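Chapter 6
Light Meters and the Exposure They Suggest

In this chapter
Incident and reflected readings
What middle gray means on a meter
Metering a room lit by lamps and a window
Writing down a reading so someone else can use it

A light meter gives you a number, and the number is only as good as the question you put to it. Students who come to this chapter from the one on lenses often expect the meter to tell them the right exposure. It gives an exposure that would turn whatever it measured into a medium tone. If you measured a white wall, you get a gray wall. If you measured a black coat, you get a gray coat and a washed-out face above it.

There are two ways to take a reading. A reflected reading is made from the camera side, with the meter pointed at the subject. It measures light after the subject has bounced it back. The meter inside a camera works this way. An incident reading is made from the subject's position, with a white dome over the cell and the dome pointed at the camera. It measures the light that falls on the subject, so the color of the subject's clothes doesn't matter.

Afia Annan, who taught the evening course at Skillville from which many of these exercises come, had her students take both readings of the same coat before they were allowed to load film. The two readings were usually far apart. The students then had to say which one they would use and write it in the log.

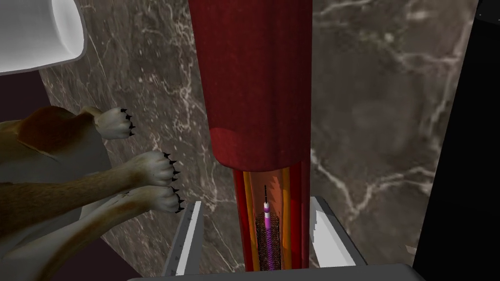
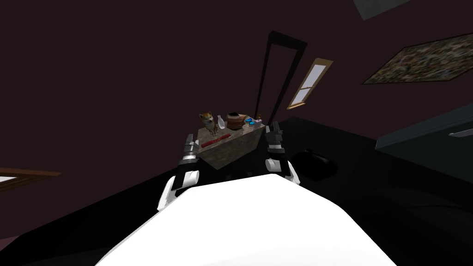 Why does a meter built into a camera give a different reading when only the background changes?
The built-in meter measures all the light coming back through the lens, and the background is part of that. A brighter background raises the reading and the camera cuts the exposure, even though the light on the subject is the same as before.

6.1 Setting the meter

Set the film speed or ISO first. Leave it alone for the rest of the session unless you change it on the camera too. The exercises in this chapter use ISO 300 wherever the camera allows it. If yours has no such setting, use the nearest one and note it at the top of the page.

Next set the shutter speed. The meter will then give you an aperture. Most hand meters can be switched so that you set the aperture and read the shutter speed, and you should try both. Portrait work tends to start from the aperture. Sports and dance start from the shutter.

Keep your own shadow off the dome. This is the most common mistake with incident readings, and it can cost you 2 stops when the main light is low and behind your shoulder.

6.2 Rooms with mixed light

A window and a table lamp rarely agree in brightness or in color. Color is the subject of Chapter 8. For brightness, take one reading with the dome turned to the window and another with the dome turned to the lamp. Write down both. The difference between them is the lighting ratio of the room, and you will need it in Exercise 6B.

Tülin Gezer's notes for the Skudby workshop set out a page layout that we have kept here, with one line per reading:

Position of meter
Direction of dome
ISO
Shutter speed
Aperture
Remarks

Use the remarks line for anything that could change, such as a cloud, a curtain or a door left open.

Exercise 6A
Choose a room with one window. Take an incident reading an arm's length from the glass, then one at every second step toward the far wall. Mark the places where the reading drops by a full stop. Repeat after sunset with the ceiling light on and compare the two sets of marks.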